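Direct deposit reversal

A direct deposit reversal is an entry sent by a payer's bank to pull back an electronic credit already posted to a payee's account. It is used for duplicate payments, wrong amounts and wrong account numbers. 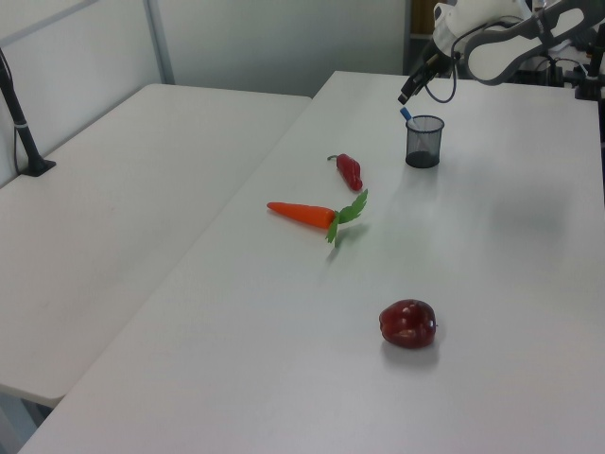
The payer asks its bank to send the reversing entry. If the money has been spent, the entry may be returned unpaid - the payer must then collect by other means. In one case, Lungate Payroll paid a worker $1460 in place of $190 and recovered the difference over 20 weeks. 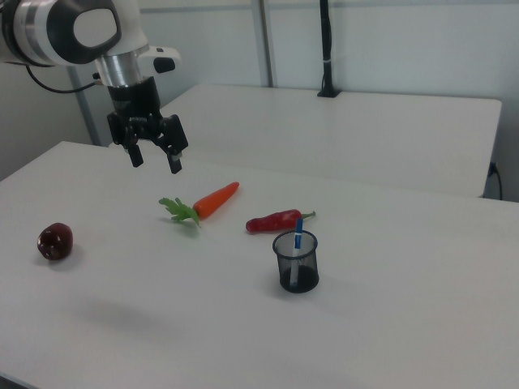
Does a reversal cancel the original payment?
The original entry stays on the account record, and the reversal is posted as a separate debit.

Comments (2)
Gillespie Shearer: Mine showed up at 90 dollars short. The bank fixed it in July.
Hegarty: Add a part on joint accounts?

We use cookies to run this site.
Contact | Copyright Skerodar Reference | Back to top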